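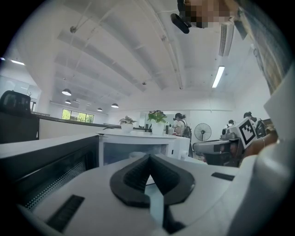
August 8, 2022

Handheld gripper notes, second round. Writing this up before I go home because I know perfectly well that if I leave it until the morning I will remember the conclusions and forget how we got to them, and Leanne Furnival will ask me how we got to them.

So, where we are. The two hand-held units are the same under the shell, near as I can tell, and differ in the jaw pads and the camera mount. I've been calling them Stargate (the older one, from January) and Naltix (the newer one, named by whoever ordered the parts, I didn't choose it). Today was mostly about the pads. The V-shaped ribbed rubber ones have been on order for ages and I was really looking forward to trying them against the flat foam pads we've been living with since the winter.

First impression is that I like them very much! The V pulls round things into the middle of the jaw without my having to fuss over the wrist angle. I did the marker pens, the glue sticks, the little spray bottle and the cardboard tube, and with the ribbed pads I could come in fairly sloppy and still end up with the object sitting in the bottom of the V. With the foam I have to line up first and close second, and you can see me doing it when you play the recordings back, a sort of little hesitation before every grasp. I'd guess that the hesitation gets learned too, and we don't want that.

Where the V pads let me down was thin flat stuff. Paper envelope, plastic ruler, the lid of the lunch box. The ruler wants to lie across the two arms and pivot, and I spent a good while chasing it over the desk like a man trying to pick up a wet noodle. Foam is plainly better there. Leanne thinks we could trim the tips of the rubber so there's a bit of flat land at the end, and she may well be right, but I don't want to cut the only good set. I've asked for another pair so we can be brave with them.

We got through 283 grasps before lunch, across both pads. The log sheet is in the shared folder under "pads aug" and please would everyone write which pad was on in the first column, I found a whole page where I'd left it blank myself and had to go back through the footage to work it out.

Camera. The wide lens is on Naltix and I'm still making up my mind about it. I like how much of the room comes in, because the tracking has plenty to hold on to, beams and lamps and desk edges and so forth. I don't like how much of the gripper comes in with it. The shell on the right side takes a fair slice of the view, and when I reach for something on that side it disappears behind the plastic right when I'd most like to see it. Tilting the mount forward by 7 degrees helped with that, and cost us some of the ceiling, and the ceiling is what the tracking seemed to be happiest with. I've put it back to where it was for now. I'd rather try a lower shell before we go tilting things again.

The other trouble with a wide view is that it catches people. Anybody walking through the office is in it, and so is the operator if they hold the gripper at chest height and lean over, which I do, constantly. The face blurring caught me every time I checked today, so that's good, but I only checked a handful of clips and I'd be grateful if somebody with more patience did a proper pass.

Markers. We had a marker block on the unit again so we could compare its pose with what the onboard tracking says. Agreement was lovely when I moved slowly and got worse on the quick turns, no surprises. I lost tracking altogether twice in the afternoon, both times facing a blank bit of wall with the lens close up. After that I made a point of starting every clip with a slow sweep of the room, a couple of seconds, before going down to the desk, and had no more dropouts. I'd like to make the sweep a habit for all of us. It feels silly and takes no time.

Controller side, briefly, as that's mostly Leanne's. The Brurivero board now records the finger width at the same rate as the video, where before it was running free and we were lining things up by eye (never again, please). She had one buffer problem, where it stopped writing at 1,469 samples and gave no complaint whatsoever, and a power cycle cleared it. It hasn't come back but neither of us trusts it. If your width file looks short, tell her, and keep the file.

Battery on Stargate lasts up to 700 clips if you believe the label I stuck on it in January. I no longer believe the label. Charge it overnight.

Comfort, since I was asked. Naltix is lighter in the hand but the weight sits further forward, and after an hour I had a sore spot at the base of the thumb that I never get with the old one. Leanne has smaller hands and says she prefers the new grip in every way, so maybe it's only me. Could everyone who uses it this week scribble a line about it here, even just "fine"?

Still to do:
Second set of V pads, one trimmed, one left alone.
Low shell for the right side, Awasthi drawing, the one with the rounded corner and not the first version.
Redo the flat objects on foam with the lights off at the far end, as the glare on the ruler bothered me.
Ask about the long cable for the board. The short one tugs when I reach left.
Put the small hex key back in the drawer. It's in my jacket pocket.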